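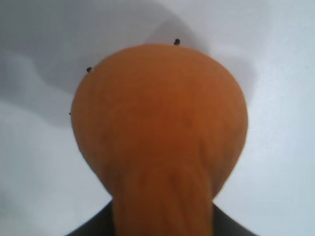
Page last changed: November | Section 5 of the Miltby store handbook | Checked by P. Virk

5. Setting up the curing and storage cabinet

This section covers placing the Miltby cabinet, levelling it, setting the controls and loading it for the first time. It applies to cabinets used for squash, pumpkins, onions and garlic. For potatoes, which must be kept in the dark, read section 6 as well.

You will need a spirit level, a cross-head screwdriver, the hex key from the parts bag and a clean dry cloth. Two people are needed to lift the cabinet.

5.1 Choosing a place

1. Pick a dry indoor spot with a firm, flat floor. A garage or utility room is suitable if it stays above freezing.
2. Leave a gap of 17 cm behind the cabinet and at least 5 cm on each side.
3. Check that the mains lead reaches a wall socket without being stretched. Do not use an extension reel.
4. Keep the cabinet away from boilers, tumble dryers and windows that get full sun.

Caution: Do not block the rear vent. The fan will cut out if the air behind the cabinet becomes too warm, and it will not restart until the power has been switched off and on again.

5.2 Levelling

1. Stand the cabinet upright and open the door fully.
2. Place the spirit level on the bottom shelf, front to back.
3. Turn the front feet with the hex key until the bubble is centred.
4. Repeat with the level placed side to side.
5. Close the door. It should stay shut without being held. If it swings open, raise both front feet by one full turn.

Note: Cabinets on suspended wooden floors may need levelling again after they are loaded.

5.3 Fitting the shelves

1. Hook the shelf clips into the slots at the same height on both sides.
2. Slide each slatted shelf in with the raised lip at the back.
3. Press down firmly on the front edge until both clips click.
4. Fit the drip tray below the lowest shelf.

Butternuts and other long squash need more height than onions do. Leave two empty slots above any shelf that will hold them. The Forow wire baskets fit this cabinet but take up an extra slot.

5.4 Setting the controls

1. Plug in the cabinet and switch on at the wall. The display shows three dashes, then the current temperature.
2. Press and hold MODE for 3 seconds. The word CURE flashes.
3. Use the arrow keys to choose the crop, then press MODE once to confirm.
4. Set the number of days. The crop table inside the door gives a starting figure for each crop.
5. Press START. The fan comes on within a minute.

When curing ends, the cabinet changes to STORE by itself and the fan slows. The change can be heard. There is no alarm unless you have switched one on in the settings menu.

Note: If the display shows E17, the door is not fully closed. If it shows E5, the humidity sensor has come loose from its socket. Switch off at the wall before pushing it back in.

5.5 Loading

1. Brush off dry soil by hand. Do not wash the crop before curing.
2. Put aside anything with soft spots, cuts or a broken stalk. Use these first.
3. Lay squash in a single layer, not touching each other or the cabinet walls.
4. Spread onions and garlic no more than two deep.
5. Write the crop and the month on the card in the door pocket.

Caution: Do not lift squash by the stalk. A stalk that snaps off leaves an opening where rot can start.

The display model will hold a mixed load, but curing times differ between crops. If you must mix them, cure each crop on its own and bring them together only in STORE.

5.6 Checks during storage

Look over the crop once a week and turn each squash a little so that it rests on a different part. Remove anything that smells or feels soft, and wipe the slats beneath it with the dry cloth. Empty the drip tray at the same time.

The filter light comes on after 126 days of running. Filters are stocked at the Votimden depot; ask for Saqib Butt or Aqeel Awan and give the serial number from the plate on the left side of the cabinet. Fitting instructions are in section 8.

If the cabinet has to be moved, unload it first, switch it off and leave the door open for an hour. Go through 5.2 again in the new place before refilling it.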